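Speaker notes – "Can the machine do the small chores yet?"
Wutport workshop day, Oct 10, 2019
Speaking time 30 minutes, questions after

Before I start: check that the clicker works from the left side of the stage. In Drorkmont it did not, and I walked back and forth the whole time.

SLIDE 1 – Title
Say good morning. Say that I will speak slowly, and that they may stop me when a word is not clear. English is my third language and I prefer a question in the middle to a puzzled face at the end.

SLIDE 2 – The question
I was asked to answer if machines can do household and shop-floor chores yet. My answer today is: some of them, in some places, when a person has prepared the place. Then pause. I want them to keep the word "prepared" in mind, as I will come back to it.

A chore is for me a small job which no one writes down. To put the tape back on its hook. To plug in the charger. To fold the cloth, to empty the bin under the bench. In a factory the big jobs have drawings and cycle times. The chores have only the person who does them on the way to something else.

SLIDE 3 – What we looked at
At Kazmi we made a list of the small jobs in our own shop during one month. We stopped at 93 entries. (Do not read the list! Show it for a few seconds and go on.) Of these, 17 were jobs we thought a single arm with a simple gripper could try. The others need two hands, or walking, or a decision such as "is this still good or do we throw it away".

If somebody asks why so few: we were strict. We did not include a job if the arm could begin it but could not finish it.

SLIDE 4 – Easy and hard are in the wrong order
Lifting a heavy casting is easy for a machine and hard for me. Picking up a thin glove is the opposite. Most of the audience has heard this before, so keep it short.

The example that works well with shop people is the dishwasher at home. It washes very well. It does not collect the plates from the table, and it does not put them back in the cupboard. We bought the middle of the chore and kept both ends for ourselves. I think many machines on the shop floor are like this also.

SLIDE 5 – Soft fingers
Here I talk about grippers. For many years we used hard parallel jaws, and every new object needed new jaws. Now many people use fingers with ribs inside, which bend around the thing they press. The advantage is that the position may be a little wrong and the grasp can still be good. The disadvantage is that a soft finger is not good at pushing or twisting with force, for instance to pull out a tight plug.

Ask the audience: who has changed gripper jaws more than once in a week? Wait for hands.

SLIDE 6 – Hanging things
This is my favorite part, so be careful with the time. A thing which lies on a table has three or four ways to lie. A thing which hangs can turn, and it can swing away when you touch it. A person closes the hand around it without thinking. The machine must come from below or from the side, with both fingers open, and close at the correct moment.

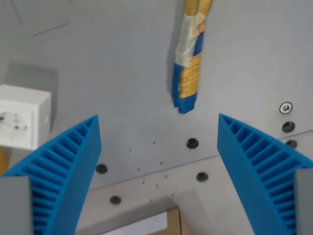

The blue ribbed fingers are open and the wrapped piece hangs over the gap between the tips. Let them look at it for a moment. Point to the squared-off lower end first, then to the sides. Mention the outlet housing on the left – in a real shop there is always something fixed to the wall near the thing you want, and the path of the fingers must respect it.

Imis wrote back, when I sent these notes for reading, that I am too kind to the machine: a grasp is one step, and a chore is only done when a person does not need to check it. If I must go and look after every try, I have now two chores. I agree with this and I will say so on stage, in those words.

SLIDE 7 – The number people ask for
They will ask "how reliable must it be?" I have no nice answer. In our shop we decided that an arm may work alone on a job only after 1000 tries with no help from a person. None of our 17 jobs is there yet. Say this plainly and do not make a sad voice.

SLIDE 8 – Preparing the place
Back to the word from the beginning. Fixed hooks, the same bin in the same corner, good light. At home we will not accept this so easily. My kitchen drawer is not prepared for anyone, also not for me. So I expect the shop floor to come first and the home a good deal later.

SLIDE 9 – Questions
Leave the list from slide 3 on the screen. If there are no questions, ask them which small job in their shop they would give away first, and write the answers on the flip chart.

To bring: adapter for the projector, the two old steel jaws to pass around, water.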